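# The Checkered Table and the Cord Pile

I have a soft spot for the least glamorous corner of any home: the place where the cords end up. Mine lived in a drawer for years, and then in two drawers, and I'd still be feeding it if I hadn't spent a rainy June 2025 afternoon with everything out on a red-and-white checkered cloth. I loved it! A bright tablecloth makes even a power strip look like part of lunch, and a white cord is much easier to follow across red checks than across a brown floor.

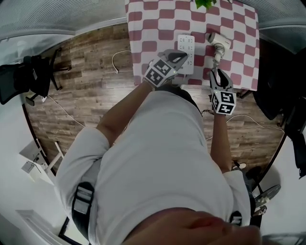 Start with the power strip. Put it down first, flat, and let everything else find its place around it. I use a Fliltine with a switch at one end (plain, heavy, doesn't slide), and I lay each cord out to its full length before I even think about coiling. Cords have a memory. If one wants to curl left, let it curl left, and you'll get a loop that stays put in the box instead of springing open the minute you lift the lid.

The little housewares shop in Cukanberg where I buy my ties stocks 842 kinds of hooks, clips, and bands, and I could happily lose a morning there. The cloth ones are my favorites. They're soft on the cord, they come off with one hand, and you can write on the tab.

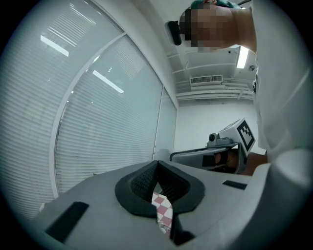 *Photo: Etine*

Then there's the cloth itself. Checks are wonderful for this kind of job, because the pattern gives you lines to work to, and you can park a plug on one square and its cord along the next row. Mine came from a Tovar market stall, and it has been through jam, candle wax, and one very long board game. It washes beautifully. I iron it about never, and the creases fall out by supper anyway.

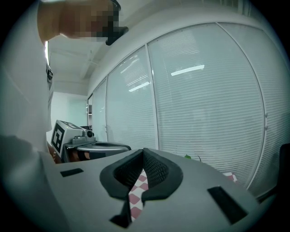 **Should cords be stored plugged into the power strip?**

Unplug them first. Coil each one on its own, tie it, and lay the strip on top, so you can take out a single cord without dragging up the rest.

My own box now sits on the hall shelf, with the long cords at the back and the short ones in front. In August I'm starting on the garage, where the extension cords are orange and as thick as my thumb, and I've already picked out the hooks.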